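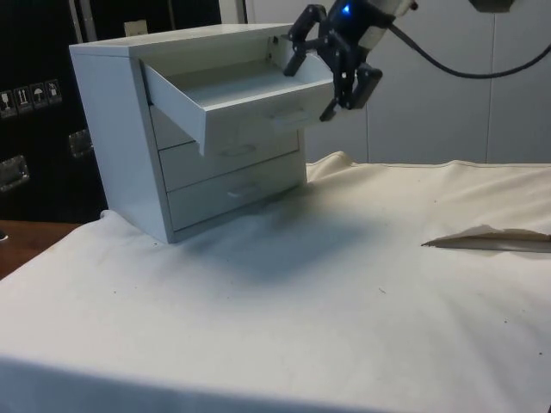 Small white cabinet with the top drawer pulled out.

Kundholm is finally coming to phones, and I've been grinning at my screen since the announcement popped up! If you missed it on PC, it's the gravity puzzle racer where you steer a rattly little mail cart down a mountain village, trying to get to the bottom before the lamps go out (and before your parcels go flying into the lake, which in my case is most of the time). Endura, the studio behind it, put out the first mobile trailer this morning, along with a release date of 15 Nov 2025 for both iOS and Android.

The trailer is only a minute and a bit long, but I've watched it more times than I'd like to admit. It opens on the old quarry run, the one with the three hairpins that made me put the game down for a week, and then cuts to a bunch of tracks I've never seen before. There's a frozen canal. There's a church roof. There's a bit where the cart goes straight through somebody's hay barn and comes out wearing half of it, and I really hope that's something you can do yourself and they didn't just script it for the video.

According to the press release, the phone version ships with all the original courses plus 9 new ones... well, nine, I should say, my editor brain just kicked in. The new set is called the Upadhyay Pass, and it's a long chain of high mountain roads where the wind pushes your cart sideways. You get a little weather vane in the corner of the screen to tell you which way you're about to be shoved. I played a very early build of one of these back in September and fell off at the first bridge over and over, so consider yourselves warned.

Controls are the part I was worried about. On PC you lean the cart with the analog stick, and half the fun is in those tiny nudges that keep you on two wheels through a corner. On the phone you can tilt or use a thumb slider at the bottom of the screen, and you can switch between them from the pause menu. I tried both in that September build. Tilt felt lovely on the wide roads and pretty awful in the alleys, and the slider was the other way around. Endura says it has reworked the tilt since then, with a dead zone you can set yourself - I'll believe it when I've made it through the alleys in one piece.

The mobile port is being handled by Savier, a small outfit that did the touch version of Endura's first game. That one ran nicely on my creaky old phone, so I'm hopeful. The download is listed at 600 MB, and it works offline apart from the leaderboards. Hooray for anybody who plays on trains!

Speaking of leaderboards, they've been chopped up in a way I like a lot. You used to get one giant worldwide list per track, and I once worked my way up to 285th on the harbor run and was unreasonably proud of it. Now you'll also get a small board with just your friends, plus a ghost from whoever is one spot above you. Chasing one person's ghost down the hill sounds way more fun to me than staring at a number.

There's a daily delivery mode too. Everybody gets the same cart, the same load and one single try, and then it's gone until tomorrow. I can already tell this is going to eat my breakfast. Finish a run with all your parcels and you earn stamps, and stamps buy paint, bells and silly hats for the goat who rides in the back. Yes, the goat is still in it. Yes, she still bleats when you clip a wall.

As for money, it's a one-time purchase, no ads, and the stamps can't be bought with cash. The exact price hasn't been announced yet. Saves won't carry over from the PC version, sadly, so my hard-won brass bell is staying where it is.
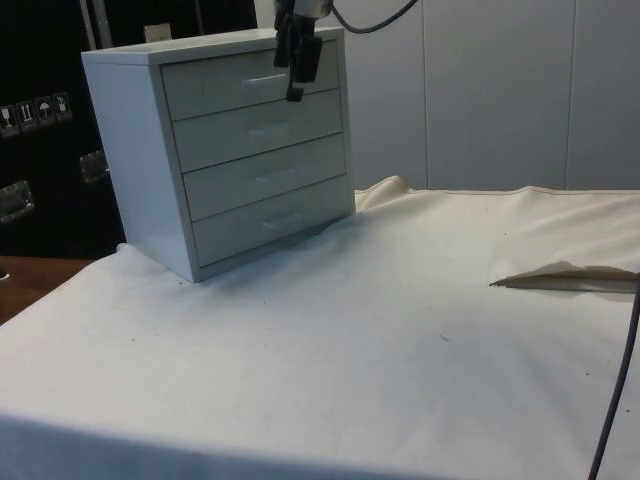 How to get in early

Endura is opening 2000 spots in a test on Android before launch, and sign-ups are live now on the game's own page. You'll get the quarry run, the harbor run and one track from the new set, and progress will be wiped when the test ends. An iOS test is "being looked at," which could mean anything. I've put my name down already, and if I get in I'll post some times here (the good ones, anyway) along with a proper look at how the tilt controls have come along.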